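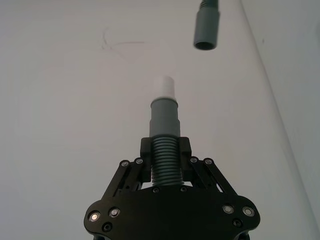 A short gray plastic tube assembly held upright, with a second gray tube above it and to the right.

News > Training and Workshops > Tube Assembly

Filed under: Workshop notices, Plastics, Course changes

Besson Training Center revises its tube assembly unit

The Besson Training Center will introduce a revised unit on plastic tube assembly in April. The unit is part of the introductory fittings course and covers the preparation, alignment and joining of short lengths of rigid tube. It replaces material that had been in use, with small corrections, since the course was first offered.

The center has enrolled 111 trainees for the spring session. All of them will complete the new unit before moving on to pressure testing and repair work, which are taught in the second half of the course and remain unchanged.

Under the previous arrangement, trainees learned to join tube with both pieces lying flat on the bench. Assessors found that many of them performed well in this position and then had difficulty in later units, where one length of tube is often fixed overhead and the other must be brought up to meet it. The revised unit gives more time to vertical work. Trainees will practice with the lower section pointing straight up and will be asked to judge alignment by eye before any contact is made between the two ends.

"A tube that enters at a slight angle may seem secure when it is first pushed together," said Danica Šimko, head of course development. "We want trainees to look from the front and from the side, and to correct the angle before they apply any force. That habit was mentioned in the old unit. It is now assessed."

Practice materials will be supplied by Storkano, which has provided the center with 200 starter sets under an agreement signed over the winter. Each set contains plain tube, straight connectors, reducers and spare seals. Trainees who wish to continue working at home may borrow a set for the length of the course and must return it complete. Adhesive will be issued separately and may not leave the workshop.

The unit is divided into three sessions. The first is concerned with measuring, cutting and cleaning. Trainees will cut square ends, remove burrs inside and out, and wipe the ends with a dry cloth. Pieces that fail inspection will be kept and used again for cutting practice. The second session deals with dry fitting, in which the sections are brought together and separated several times without adhesive. The third is the assessed session, where each trainee prepares one vertical joint and one horizontal joint and explains to the assessor how alignment was checked.

Changes have also been made to the way work areas are prepared. Benches used for dry fitting are to be cleared before each session, and parts trays will be placed on a side shelf until they are needed. The course team has asked that a plain background be kept behind the work wherever possible. A tube edge is easier to judge against an even surface than against shelving or tool racks, particularly for trainees who are learning to spot a lean of only a few degrees.
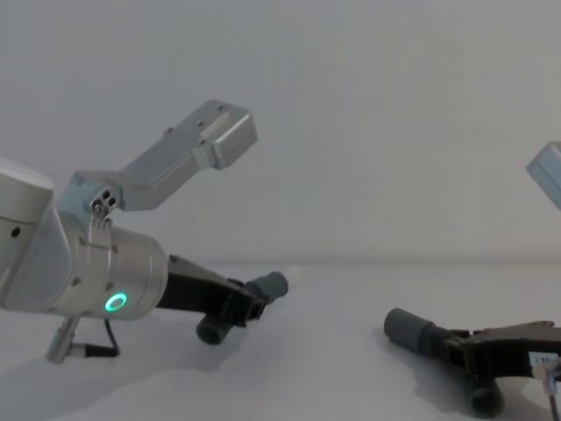
Do trainees need to have worked with plastic tube before they join the course?

Previous experience is not required, and the first session covers measuring and cutting from the beginning. Applicants should be comfortable using hand tools and able to stand at a bench for most of a morning.

Agathe Guérin, who will lead the assessed sessions, said the marking sheet had been shortened at the request of last year's trainees. The earlier version ran to several pages and repeated a number of points under different headings. The new sheet fits on one page and separates the quality of the cut, the depth of insertion and the straightness of the finished joint. A trainee who does not pass one part may repeat that part alone within the same month.

The written handbook has been revised at the same time. It now includes a short section on the difference between a push-fit joint and a bonded joint, with guidance on when each should be used on the course. Depth marks are to be made in pencil. Felt pens, which were permitted until now, have been withdrawn after marks were found to spread when the tube was wiped.

Trial sessions were held during the winter with a small group of returning trainees. Over the course of the trial, 729 joints were made and inspected. The center has not published detailed results but said that the most frequent fault was insufficient insertion depth, followed by poorly cleaned ends. Both points have been moved to the front of the handbook.

Trainees already enrolled under the previous unit may finish it in its existing form or transfer to the new one. Those who transfer will keep credit for cutting and cleaning. Requests should be made in writing to the course office before the end of the current term. Replacement handbooks can be collected from the front desk between 9 a.m. and 4 p.m.

The course fee is unchanged. Safety glasses are provided, and trainees are asked to bring their own close-fitting work gloves.

Comments

Dorian Tanguy
I took the old version and the flat bench work did leave me unprepared for overhead joints. Good to see this fixed. Will former trainees be able to sit in on the second session only?

Citlali Arellano
Pencil marks are fine on light gray tube but hard to see on the dark stuff. I hope the handbook says something about that.

Besson Course Office
Dorian, places in single sessions depend on numbers. Please write to the office with your course year and we will add you to the list.

Chiyo Kawaguchi
Are the take-home sets available from the first week or only after the cutting session? I am starting in April and would like to plan for it.

Besson Course Office
Chiyo, sets may be borrowed once the first session has been completed. Please bring your enrollment card.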